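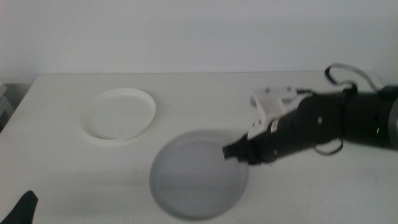 October
By Daryna Derkach

Got there late. Wrong door, then the right door, then a flight of stairs with a bike chained to the rail. Brurum is on the second floor over a tile showroom and the open day had already started, coats piled on a radiator, somebody handing out name stickers with no pen to go with them.

Most people had come for the plates. Brurum builds software that teaches robot arms to clear and stack dishes, and for the past year it has been working with Mendamel, a catering firm that runs staff canteens. Mendamel's kitchens get through 3,502 plates on a normal lunch. All of them scraped, racked, unracked and stacked by hand, mostly by people who would like to be doing something else by two in the afternoon.

"Plates are mean," said Vitalii Nechyporuk, who runs the lab side. "Flat, slippery, and the part you want to hold is the thin part. A cup is easy. A cup wants to be picked up."

He talks fast and I missed some of it. The gist: the arm comes in from the side, gets its fingers over the rim, pinches, tips the plate up, carries it. Each of those can go wrong on its own. Pinch too far in and the plate drags. Not far enough and it swings when it leaves the table, and a swinging plate is soon a dropped plate. The noise of one landing is something you get used to, he said. The tile people downstairs have not.

Lids too. Canteens are full of lids, and a white lid on a white table is a rotten thing to ask a camera to find. Hardly any edge, just a bit of shadow along the rim. Nechyporuk likes it for exactly that reason. If the software can see that, he said, it can see a lid on a steel counter with the lights on.

The mornings are for practice runs. A person moves the arm through the job, the cameras record, and the recordings go into the pile the software learns from. The pile for plates stood at 667 runs on the day I was there. Radymyr Tkachenko has done more of them than anyone and has the shoulders to prove it, or so he claims. He did a few for the crowd, narrating as he went, and then let visitors have a turn.

I had a turn. It is harder than it looks and it looks hard. You have to think from the hand's side, where your own eyes are no help, and I kept aiming for where the plate looked to be from my chair. Closed on nothing twice. On the third go I had the rim and was so pleased about it that I forgot to lift.

"Everyone does that," said Tkachenko. I doubt it.

A boy of maybe ten went after me and was better at it right away. His mother filmed the whole thing on her phone and asked if they take interns.
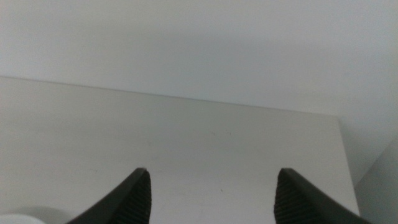 The wrist camera is the part Tkachenko wanted to talk about. From the side, a person can see the arm and the table and more or less what is going on. From the wrist you get fingers and whatever is between them, and for a long stretch of any run that is nothing, just tabletop. He thinks those empty stretches matter. The software has to learn what an approach looks like before there is anything in view worth approaching, and early on they were trimming that footage out to save space. Results got worse. They put it back.

The finger pads have ridges, which I would of guessed was for show. Smooth ones were tried, he said, and glazed plates slid right out of them.

Lunch was sandwiches on paper plates. Somebody made the joke and then somebody else made it again by the coffee.

After lunch, the question I had come to ask. İlker Türkmen manages three of the Mendamel kitchens, and he was good enough to stand in a corridor with me and answer it. What happens to the people?

He didn't duck it. He has 27 people on dish work over the three sites and has trouble keeping that number. The job is wet and loud and they leave. He'd like the arms to take the stacking at the end of the line, which is where the wrists and backs go, and keep everyone else. Would he put that in writing? "I'd put it in writing for next year," he said. "I can't put it in writing for five years. I don't know who I'll be working for in five years."

Fair enough, I guess. The dishwashers themselves weren't at the open day. It was a lunch shift.

Nkrumah Laryea was more doubtful. He used to run a hotel kitchen and now advises places on equipment, and he had been standing at the back with his arms folded for most of the morning. His worry is speed. A decent worker clears a plate in a second or two with the other hand already going for the next. The arm took its time over every one I watched. "It's careful," he said. "I've fired people for being that careful." Then he went back in for another look - and stayed until they switched the thing off.

Nechyporuk says speed comes later. Get it right, then get it quick. A trial is planned at one Mendamel site in the new year, one arm, one table, off to the side of the real line, 396 plates a shift to begin with. Gray ones, the standard canteen plate. Bowls not yet. Bowls are a seperate problem and he made a face when I brought them up.

Left a little after four. My sticker still had no name on it.

Related
Wullska opens its sorting hall to neighbors
Renaud and the long wait for a working laundry folder
Who fixes the canteen dishwasher?
Letters: more on self-checkout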